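Bring back the plain wooden toy shelf

21 June 2022

Quick one, written on the bus, so forgive the typing.

Our library spent 2,208 dollars on a new play corner. Fine. Glad they spent it on kids. But go look at it. Everything lights up. Everything sings. There's a farm that moos when you walk past it, not even touching, just past it. A steering wheel with 2 volume settings, loud and louder. My son lasted ten minutes and then wanted to go look at the elevator.

The old shelf is gone. The one by the window with the bin of odd blocks, the pegs, the bag of buttons somebody's grandmother must have given. No batteries in any of it. Kids would sit on that scratchy rug for an hour and you'd hear them muttering to themselves, whole stories, a block was a bus and then it was a sandwich.

I asked at the desk. Very nice woman. She said the old stuff "wasn't getting engagement." What does that mean for a four year old? He was sitting there. He was busy. He wasn't shouting about it, is all.

And this is my gripe really, bigger then the library. We have decided that a toy should do things. Box says 1,000 phrases. Box says 3,000 songs and sounds, I saw that one in the Carrasco store in October and thought who wants that in their house, who. The toy does the playing and the kid sits and watches. Press, noise, press, noise. Then the button wears out or you lose the little battery door and it's trash, because a farm that doesn't moo is just a lump with a speaker hole in it.

A block can't break like that. We have a Stetska set at home, hand-me-down, must have been through three families already. Corners chewed. Works the same as the day it was bought. You can't say that of anything in the new corner and I doubt you will by next summer.

People tell me kids need to get used to technology. Sure. They will! Mine can already work my phone better than my dad can. I'm not worried he'll miss out. What I worry about is the dull stretch, the bit where nothing is going on and he has to come up with something. That stretch is getting shorter every year and we are the ones shortening it, with money, at the library.

Other thing people say: the noisy ones are educational. Says so on the lid. The Nemel alphabet train says the letter when you press the letter. My niece had one. She learned to press Q over and over because Q made the funny sound. Good for her, but that's not reading. She learned to read on somebody's lap like most people do.

And cost. Nobody on my street has spare money for a toy that dies. A bag of plain shapes off a rummage table is a couple bucks. Half the time they're giving them away by the end of the day. I'd bet the old shelf cost the library next to nothing, ever, and it ran for years and years.

I'll be fair. Some kids do love the lights. There's a little girl who comes Saturdays and goes straight to the singing wheel and she's thrilled, hands flapping, great. Keep one. Keep the wheel. For kids who can't manage small pieces a big button can be a real gift, and I'd never want that taken off them. My complaint is with a whole room of it and no quiet corner left. 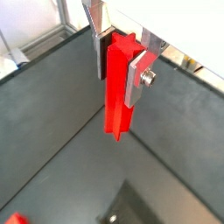
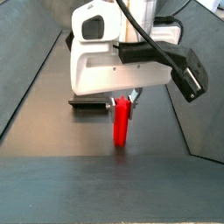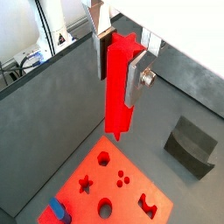 So what would I put back. Not much. A rug, a low shelf, one bin. Pieces with a definite shape you can feel with your eyes shut, and skip the instructions. Something like the tall red star in all three of those pictures, long ridged sides, star shape on the end, doesn't say a word. Give that to a kid and it's a rocket, or a tower, or it gets rolled in play dough to see what print it leaves. Nobody had to program the rocket. Make it chunky and keep it away from the babies and you're done.

The library takes comments on cards by the front door, and they do read them, they moved the bike rack after people wrote in. Zivmont branch kept its block table and it's packed every time we go, so it isn't like it can't be done in this town. I've filled out my card. If you miss the old shelf too then fill out one, takes a minute. And if anyone knows where the button bag ended up, please tell me, my son still asks. My stop.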